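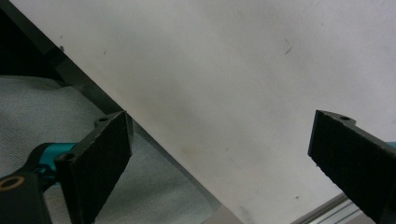 White board, close up, with scratch and smudge.

White work boards: a sceptic's gallery

I have been told more than once that a plain white board is the best surface you can put under small work. It makes everything easy to see, the argument goes, and it wipes clean. I agree with the first part. The second I have doubted for years, and the pictures on this page haven't changed my mind.

The seller of the Koltari range promises a finish that "stays bright through daily use". Whose daily use, I would like to know. I have bought 2 of their boards and neither looked bright past July. There is a soft yellowish-brown mark on the one in the close-up, near the middle, plus a thin dark scratch and a few specks. None of it would matter on a grey board. On white, your eye goes straight to it.

Matte finishes are sold as more forgiving than gloss. They do cut the glare, I will give them that. But in my experience they hold on to grime as well, and the harder you scrub the more uneven the tone gets. The Dandavness guide says to use a damp cloth and nothing else, which is good advice for dust and not much help with anything brown.

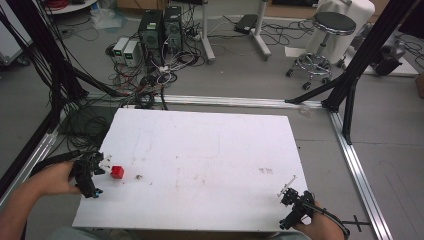 Can you get old stains out of a matte white board?
Some of them, if you start gently. Try warm water with a drop of washing-up liquid, leave it for 5 minutes and wipe in straight lines. Pencil usually comes up with a soft rubber. If a mark is still there after two goes, leave it alone, as a scouring pad will do more harm than the stain did.

Working flat on the floor is another habit I go back and forth on. You get plenty of room and nothing can fall off. Against that, every crumb in the building seems to end up on the board, and your knees will have a view on the matter by the afternoon. A small red cube on a white board is about as easy to spot as anything can be, so as a background it does its job. I only question whether it needs to be this white.

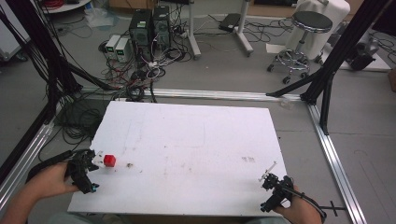
A pale grey would do nearly as well, and I have said so to anyone who will listen. Teixeira sell one in the same size for a bit more money, and the sample I was sent has had some 31 wipes from me so far without going patchy. That proves very little, I know. Samples are always the best bit of the batch.

Endden do a cheaper cream version – I haven't tried it, and the photos on their page are far too clean to tell me anything.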